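# Pre-run checklist, sim demos (wrist view)

I run through this before every batch of examples we collect for Rativbridge, and I scribble under each line as I go. August batch, second sitting, started at 11.
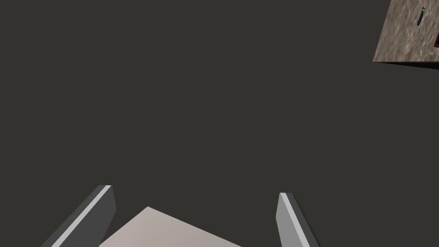 Anyway, coffee's made, so on with it!

- [x] **Fingers open at episode start.** Good wide gap between the tips. I like to see both of them in view before I touch the controls.
- [x] **Gripper clear of the slab.** Yep, the stone-looking one is way up in the corner.
- [x] **Background plain.** Dark gray and nothing on it (Zoi Kalogeropoulos wanted a pattern there, and I'm still saying no).
- [ ] **Start pose shuffled.** Not happy with this. The last 28 episodes all began from nearly the same spot, and the model will just memorize that. Asked Tülin Güneş to widen the spread.
- [x] **Failed grasps kept, tagged "miss."** Please don't delete them! We lost a bunch that way on the Hatel set and I was grumpy for days.
- [x] **Recorder saving.** Wrote 2 throwaway episodes, both opened fine.
- [ ] **Red outline by the slab.** Does it belong in the training views or is it a leftover overlay? Checking before I record anything for keeps.

Two boxes open, so no recording yet. Tülin, ping me when the new poses are in and I'll redo the list from the top.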